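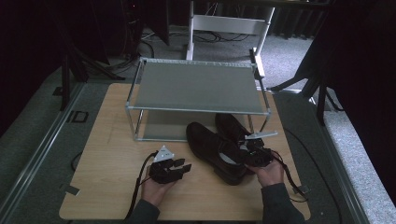
According to Sunita Mishra, the decision to repair a pair of leather shoes is usually made too late, at the point where the welt has been walked through and the upper has begun to pull away from the insole. A heel can be replaced many times over, she maintains, provided it reaches the bench before the wear has travelled into the block beneath it.

Her observation opens the most recent review of the Gonville Footwear Repair Register, which records the condition of leather shoes presented to participating workshops and the work carried out on them. The register began as an internal ledger and has since become the principal reference for repairers in the district. It now holds 1,987 entries, each describing the construction of the shoe, the fault reported by the owner and the fault found by the repairer. The two descriptions frequently differ.

Owners tend to report what they can see. A scuffed toe, a split lace hole or a dull finish accounts for a large share of the complaints written on the tickets. Repairers, examining the same pair, are more likely to note a collapsed shank, perished cork or stitching that has worn flush with the sole. The review recommends that workshops record both versions in full, and that the customer be given a copy of each when the shoes are collected.

Construction remains the deciding factor in most cases. A welted shoe is stitched to a strip of leather which is in turn stitched to the sole, and the sole may be removed without disturbing the upper. A cemented shoe relies on adhesive. It can often be resoled, although the result depends on the material of the unit and on whether the edge of the upper will tolerate being roughened a second time. Moulded soles present greater difficulty, and several workshops decline them as a matter of policy. The review does not criticise this practice, but asks that the policy be displayed at the counter.

Cost is addressed in a separate chapter. A full resole with new heels stands at $70 in the lower band of the register, excluding return postage. Customers in outlying towns have long argued that postage removes much of the benefit, and a shared collection arrangement was put in place in April. Under the arrangement, shoes are left at a participating newsagency or pharmacy, labelled, and carried to Gonville with other freight. The workshop telephones the owner with a quotation before any work begins. If the quotation is declined, the shoes are returned unaltered.

The collection service handled about 650 pairs in its first period of operation. Most were men's and women's work shoes in black or brown leather, with a smaller group of riding boots and school shoes. School shoes were not anticipated in the original planning. They arrive in considerable numbers before the start of the first term, often to be stretched or fitted with new heels for a younger sibling, and the register has been amended to give them a category of their own.

Materials have become a matter of some concern. Oak-bark soling leather is supplied to the district chiefly through Söderlund, whose bends are cut to order and may take a full season to arrive. Rubber units are more readily obtained. Vodness, the wholesaler in the port precinct, carries heel blocks in the standard profiles and has agreed to hold stock of the narrower sizes, which had previously been trimmed by hand from larger blocks. The older profile known in the trade as the Grirkudier heel, with its slight inward rake at the back, is no longer held by any supplier named in the register. Repairers who receive such shoes build the heel in layers and shape it on the wheel.

Tormod Öberg, writing in the technical appendix, devotes several pages to the care of shoes between repairs. His advice is conventional. Shoes should be rested for a day after wear, kept on trees where possible, and brushed before polish is applied. Wet leather should be stuffed with plain paper and left away from heaters. He is firm in his opposition to silicone sprays on vegetable-tanned leather, and equally firm that a hardened insole should be replaced and not softened with oil. A note from the editors records that his view on insoles is not shared by every workshop.

The appendix also sets out a method for assessing wear at home. The shoe is placed on a level surface, such as a kitchen bench, and viewed from behind. Where the heel leans visibly to one side, the lift is due for replacement. Where the sole yields under the thumb at the ball of the foot, it should be inspected by a repairer before further wear.

Training receives shorter treatment than in earlier reviews. Gonville has 2 apprentices enrolled at present, both in the final stage of their indentures, and the register supports a proposal to recognise orthopaedic modification as a separate unit of study. Submissions on the proposal close on January 23, 2025. They may be lodged in writing at any participating workshop, where printed copies of the review are also available for inspection during trading hours.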